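## Hello from Dremex

I'm the one who answers the phone, writes the newsletters and (most days) makes the tea. Dremex is a small company that plans walking and rail holidays, and we've been at it for 9 years now, from two rooms above a bakery in Prirby. It smells wonderful and does nothing for our waistlines!

We began with a single trip, a week on foot along the Tisimach valley, which I'd walked on my own one April and couldn't stop talking about. Friends wanted to come, then their friends did, and before long I was booking so many train seats that I thought I'd better do it properly. We've now sent 3,228 people off on holiday, and the Tisimach walk is still the one I'd pick for myself.
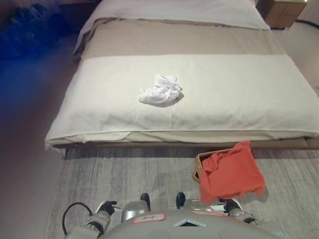
Our trips are mostly self-guided, so you get the maps, the tickets and our route notes, and you go at your own speed. Bags travel ahead by van. We choose small guesthouses with the plain sort of room I like to come back to, a low bed made up in white with a beige band across it and a good thick bedspread, and we ask for ground-floor rooms for anyone whose knees have had enough of stairs.

Our booking system comes from Uddin, a little software firm just down the road, and it means I can change your dates while you're still on the line. Deposits are £2,000 for a group booking, whatever the size of the group, and we'll hold your places for 2 weeks while you all argue over the dates.

Ring us, write to us or come up the stairs next to the bakery – the door sticks, so give it a shove!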